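Workshop tips: software habits for a toy kitchen bench
By Dimas Oei
2021-08-14
Reading time: 3 min

These notes cover the software side of running an arm against a child-size play kitchen. Mounting and wiring are in the earlier page. I assume you have an arm that moves when told to and a camera that gives you an image, and that you would like fewer evenings lost to both.

Name your frames once

Pick one corner of the counter as the world origin and write it on a piece of tape next to the corner. Every other frame hangs off that one: cooktop, sink, shelf, arm base. Put them in a single file and have both the planner and the perception code load it. I kept two copies for most of December, and the arm spent that month reaching a finger's width to the left of everything.

Calibrate before lunch and after lunch

Camera mounts creep. Run a short check that touches the gripper to three known points and logs the error. If the error has grown since the last check, redo the full calibration. Do not add an offset in the grasp code to make up for it. The offset will still be there after the mount is fixed.

Glossy tile and polished metal

Depth cameras do poorly on both. A shiny tile returns holes or a false surface behind the wall, and a polished pot returns whatever it likes. Three settings help:

Fit the wall as a plane from the grout lines in the color image and throw away the depth there.
Fit pots from their rims and ignore the sides.
Lock exposure and white balance at startup, and write both values to the log.

Shadows from anything hanging on the wall will segment as objects if you let them. Mask the strip under the hooks, or require that a detection have some thickness in depth before it reaches the planner.

Printed burners are labels

A play cooktop with a red burner printed on it will look "on" forever. If your task logic reads burner state from the image, it will read the same state every time. Keep burner state as a variable in the task script and use the printed ring only for position. The ring is a good position target - flat, round and high in contrast.

Collision shapes

Use boxes. A faucet with a curved spout needs three boxes at most, and the planner will check them much faster than a mesh. Pad the faucet more than the rest, as a wrist swinging from sink to stove passes close to it. The hood gets one box, padded on the underside only, or the planner will refuse every pose over the back of the cooktop.

Separate the approach from the grasp

Plan to a hover pose above the pot, stop, take a fresh image, then plan the last stretch as a straight line at low speed. The extra stop costs little. One long plan from rest to grasp uses an image that is already stale when the fingers arrive.

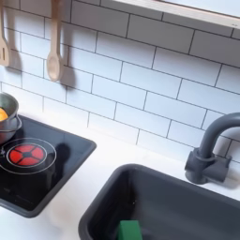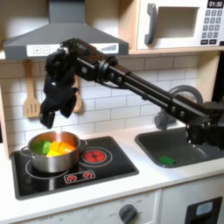
Limit the planner, then limit the controller

Set joint speed limits in both places. The planner's limit shapes the path, and the controller's limit catches the command you typed by hand. I cap planning at 2,000 attempts per request. I tried 4,000 and got the same failures later.

Log the seed along with the plan. Sampling planners give a different path each time, and a bump you cannot replay is a bump you cannot fix.

Small scripts worth having

home: opens the gripper, backs straight up, then goes to rest. Straight up comes first, always.
where: prints the gripper pose in the counter frame.
last: replays the last plan in the viewer with the arm disabled.

I keep these on short aliases. The one I use most is last.

Comments

Wiltside: The grout line fit worked on my wall after I turned off the sharpening in the camera driver. With it on, I got two lines per joint.

Clolley: Do you pad the faucet box by a fixed amount or scale it with speed?

Dimas Oei: Fixed. I tried scaling and could no longer tell why a given plan had failed.

Hastness: Would add a check that the frames file has not changed since the planner started. Ours did, mid-run.

Related

Mounting an arm beside a play kitchen
Cable runs that survive a wrist joint
Reading a joint log without a plotting tool
Sithole bench notes: gripper finger pads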